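Library > Design and Making, Second Course > Part Three: Surface > Chapter 7

Chapter 7
Pattern on Small Blocks

The last two chapters dealt with pattern on flat sheets and on rolls. This one moves to the block: a small solid with six faces, each of which has its own printing and each of which meets four others along an edge. Most of what you learned about repeats in Chapter 6 still holds, but a block brings problems that a sheet doesn't have. It has no fixed top. It can be turned, stacked, stood on any face and looked at from any corner, and the pattern has to make sense every time.

By the end of the chapter you should be able to draw the net of a cube with its pattern in place, choose a border width to suit a given size of block, predict which faces will be seen together, and print and wrap a set of your own. You will need card, a craft knife, a steel rule, a soft roller and the red and black inks from Chapter 4.

7.1 Where printed blocks are used

Children's building blocks are the example most people think of first. Puzzle cubes, where each face carries part of a larger picture, are almost as old, and counting blocks for schools came in soon after them. Blocks with simple geometric designs are also sold for pattern copying: the user is shown a drawing and has to build it from a tray of cubes. More recently, printed cubes have been made with square designs that a camera can tell apart, much as we tell letters apart.

All these uses ask for the same things from the maker. The faces must be square to one another. The printing must stay inside its edges. One face must not be mistaken for another unless the design intends it.

The case study that runs through this chapter is a set of cubes made by Wendt, a small workshop in Itedcombe, for a school supplier called Bravance. The first order was for 3,000 blocks. The workshop printed the designs on paper, wrapped the paper round a cut core and sealed it. A good many blocks from that order came back, and 1,488 had to be wrapped again. The reasons are given in section 7.4, and you may like to guess at them before you get there.

7.2 The net

A net is the flat shape that folds up to make a solid. A cube has eleven different nets, but for printing the cross is the one most used, as it keeps four faces in a straight strip and makes it easy to run a line of pattern round the block. Draw the cross first in pencil, with no pattern on it. Add the gluing tabs. Number the faces lightly, cut out the net, fold it and look at where the numbers have gone.

Students are often surprised at this stage. A face that sits the right way up on the flat net may be lying on its side once the cube is closed. With a plain stripe this may not matter. With a letter or a picture it matters a great deal, and the artwork must be turned on the net so that it comes right on the block. Make a habit of drawing a small arrow on every face to show which way is up.

When a cube rests on a table and you look down at it from one side, you will see the top and one or two of the sides. The base and the far sides are hidden. It follows that any two neighbouring faces should differ enough to be told apart at a glance, while opposite faces can be closer in design because they are never seen together.

7.3 Borders and bold shapes

Small blocks need bold pattern. Fine lines that read well on a sheet will fill in or vanish when the face is no wider than two fingers. Broad stripes and square-cornered shapes hold up much better, and one strong colour on white is usually enough.

Leave a white border round the design on each face. The border does three jobs. It gives the eye a rest between one face and the next, it stops stripes on one side seeming to run into stripes on the other, and it allows for small errors in folding. A fold that is slightly out will eat into the border and leave the pattern whole. 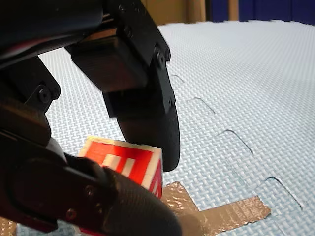 The border should be set as a share of the width of the face. Start at one part in 10 on each side. On very small blocks you can go a little wider, and on larger ones a little narrower. Keep it the same on all six faces of a block and on all the blocks in a set. Uneven borders are noticed sooner than uneven patterns, especially when blocks are put down next to each other.

Red on white is a common choice and a good one to begin with. It stands out on a pale table and on a dark one, and small variations in the red are hard to see. Black on white gives the strongest contrast of all, though it shows scuffs and finger marks at the edges, where the ink wears first. Yellow on white should be avoided.

7.4 What went wrong at Itedcombe

The designs for the Bravance order were drawn on screen and sent out at 600 dots per inch, which was more than fine enough. The fault lay in the borders. They had been drawn at a width that suited the large sample block made by the designer, then left unchanged when the block was made smaller – and the pattern was squeezed into what remained. Stripes closed up. Two of the faces became hard to tell apart.

A second fault came from the paper. The stock, sold as Pleravska, had a clear grain, and half the nets had been laid across it to save sheets. Those nets cracked along the folds and the white core showed through the printed edge.

Before reading on, cut two nets from the same sheet of heavy paper, one along the grain and one across it. Fold both, crease them with the back of a spoon, and keep them for Exercise 7A.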